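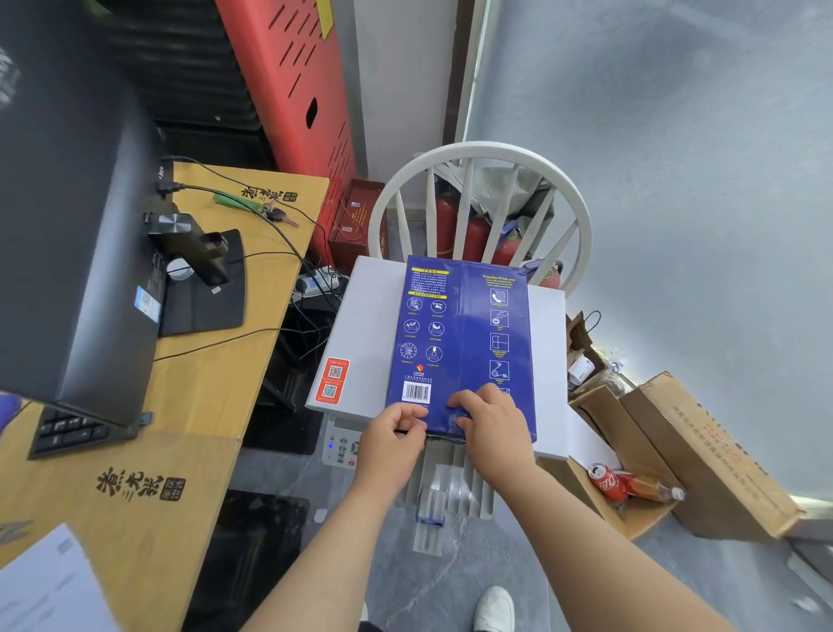 Chapter 7
Programming the Chamber Recital

7.1 Scope of the chapter

A recital program is the ordered list of works performed at a single concert, together with the breaks between them. This chapter deals with programs for one to six players. Orchestral programs are treated separately, as their order depends largely on stage changes and on the hire of extra players.

Three quantities are fixed before any work is chosen: the total length of the evening, the instruments available, and the condition of the hall. The first is the most often misjudged. Printed durations leave out applause, retuning, and the time performers need to walk on and off. In this book, running time means the interval from the first entrance to the last exit.

7.2 A worked case

The case used throughout the chapter is a memorial concert given in August at the Midska chapel. Wiesława Domański (piano) and Afaf Sleiman (cello) were engaged for a running time of 105 minutes, including one intermission. Their first draft listed 7 works. Two were removed after a rehearsal in the chapel, where the long reverberation blurred fast passages in the low register of the cello. The final program had 5 works, with the slowest placed directly before the intermission.

Section 7.3 sets out the method by which the draft was timed. Section 7.4 takes up key relations between adjacent works, and Section 7.5 the placing of encores.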